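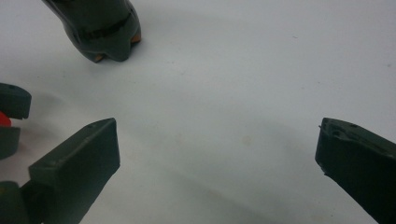
**Hand-guided demonstration work** is a form of labour in which people carry out small manual tasks with a hand-held gripper so that a robot can later learn the same tasks from the recordings. It sits in an unusual corner of workplace automation. The robot depends on the skill of the person holding the tool, and the job calls for patience, steady wrists and a good feel for how objects behave. The people who do it are usually called demonstrators or, in some workshops, handlers.

## Background

Older factory robots were programmed point by point. An engineer typed in positions, ran the arm slowly, corrected it and ran it again. This suited welding and palletising very well, where every part arrives in the same spot, but it coped badly with loose, mixed or slippery goods. A can standing a little to the left of where it should be was enough to stop a line.

Learning from demonstration takes a different route, and a rather lovely one. A person does the task many times over, with small changes in position and angle, and software looks for what the good attempts have in common. Early versions had the person push the robot's own arm about, a tiring business with a heavy machine. Hand-held grippers freed demonstrators from the arm altogether and let them work at an ordinary table.

## The work at Somden

One of the better documented sites is the Somden workshop of Gendura, a packing and sorting firm that began training its own machines after years of buying them in. The programme was set up by Eimear Hegarty, previously a shift lead on the packing floor, and its first 17 demonstrators all came from that floor. Hegarty argued that people who had handled jars and tins for a living would make better teachers than anyone hired from outside, and the early results bore her out splendidly.

A demonstration is short. The handler brings the open jaws to the object, closes them, moves or lifts it as the task requires, and lets go. A full set for one task at Somden is 170 demonstrations, split between at least two people so that the machine doesn't pick up one person's habits. Sets are checked by a reviewer, who throws out any attempt with a fumble in it unless the fumble was asked for. (Recoveries from a poor grip are prized, and some handlers are very good at them!)

Small cylindrical objects are a favourite starting point. They roll if nudged and they can be gripped from any side, so a beginner quickly learns to close the jaws squarely. 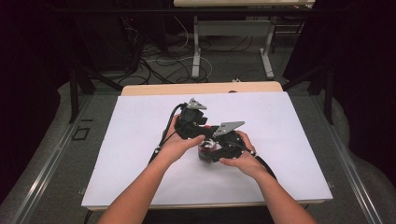 ## Effects on staff

### Skills and training

New handlers at Gendura spend 38 hours in training, most of it at the table. Muireann Ó Néill, who wrote the course, built it around slowness: beginners nearly always move too fast, and a hurried demonstration teaches a hurried robot. Former packers have described the change of pace as the hardest part of the job. Several have since moved into reviewing, and Kieran Ó Ceallaigh went from the loading bay to planning whole task sets in under two years.

### Pay and job security

The arrangement has not been free of argument. When the first trained arms went on to the packing floor, staff asked whether they were teaching their own replacements. Gearóid Hennessy, then the staff representative, negotiated the Urquhart terms, named after the building where they were signed. Under them, handlers receive a higher grade than packers, and no post may be removed on the strength of a demonstrator's recordings without a retraining offer first. The packing floor is smaller than it was. Most of those who left it moved to handling, reviewing or machine care.

### Physical strain

Lifting has fallen sharply, and back complaints with it. Wrists and thumbs now take more of the load. Handlers change over at set intervals, and a lighter gripper body was brought in after a trial at the firm's Hotmont site, where Éabha Ó Dálaigh collected comments from the handlers on weight, balance and cable drag. Cables remain the most common grumble.

## Terminology

- **Set**: all the demonstrations recorded for one task.
- **Clean close**: a grip made in one movement, with no second squeeze.
- **Long set**: a set of 1,000 demonstrations or more, kept for tasks with many kinds of object.
- **Wander**: the deliberate shifting of an object's starting place between attempts.

## See also

- Teleoperation
- Industrial robot
- Job rotation
- Repetitive strain injury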